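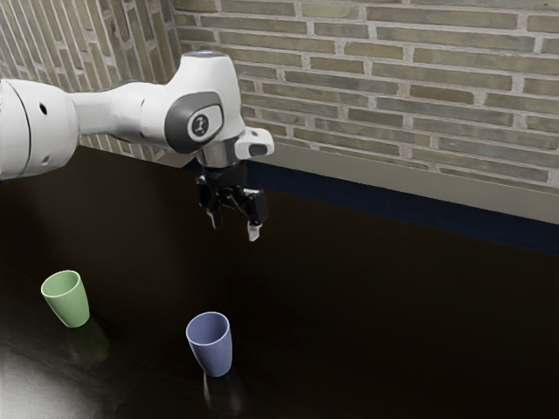 By Usha Rao
Saturday, April 22, 2023
Filed under: Short fiction, Travel

The Night Ferry to Pudunell

The brochure said Pudunell had 28 beaches, and Chandrasekhar Kotian meant to see all of them before lunch on Tuesday. He had bought a hat for it. His sister-in-law Parvathi had also bought a hat, a bigger one, and they had not spoken about hats since the bus station.

"Is this the queue for the ferry?" he asked the man in front.

"It's a queue," said the man, whose name was Đạt Lò and who had been standing in it since four. "I'm hoping for the ferry."

The ferry was called the Chrysikopoulos, after an owner who had sold it years ago and never asked for his name back. It was to leave at nine. At half past ten a boy came along the quay selling boiled eggs, and the people who had crossed before bought several each. Parvathi took note of this and bought six. Chandrasekhar said there would be a restaurant on board, because the brochure had a picture of one, with napkins.

There was a restaurant on board. It had the napkins.

By midnight they were moving, or at any rate the harbour lights were further off than they had been. Chandrasekhar spread his map over two seats and began to number the beaches in pencil. The best ones were on the north side. He gave these a star. Parvathi peeled an egg and looked at the sea, of which there was a great deal and all of it dark.

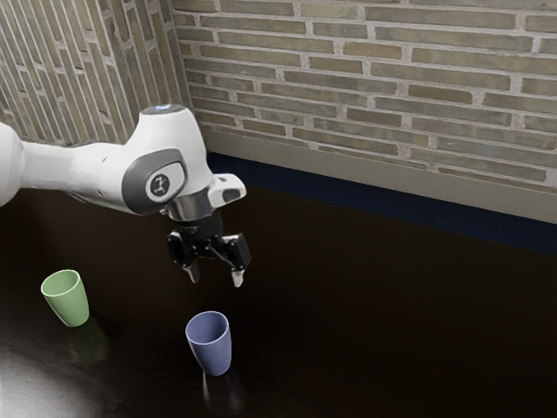 "You've put a star on the sewage works," she said after a while.

"It has a bay."

"I'm sure it does."

He rubbed the star out – not completely, she noticed – and went up on deck to be alone with the wind, which took his hat before he had reached the rail. He watched it go. It had cost 499 rupees and it floated beautifully. A woman beside him said that hers had gone in the same spot last May, and that with the currents as they were they would probably both turn up on the north side.

When he came back down, Parvathi had fallen asleep with her own hat over her face and Đạt Lò was studying the map.

"Very thorough," he said. "Which one are you starting with?"

"Number one."

"That's closed. Turtles."

"Number 2, then."

"That's where they keep the people who came to see number one."

Chandrasekhar sat down. He looked at the last egg, which Parvathi had left on a napkin in front of his seat, with a little salt in a twist of paper. He ate it slowly. Then he took up his pencil and put the star back on the sewage works, and went over it twice so that it would show.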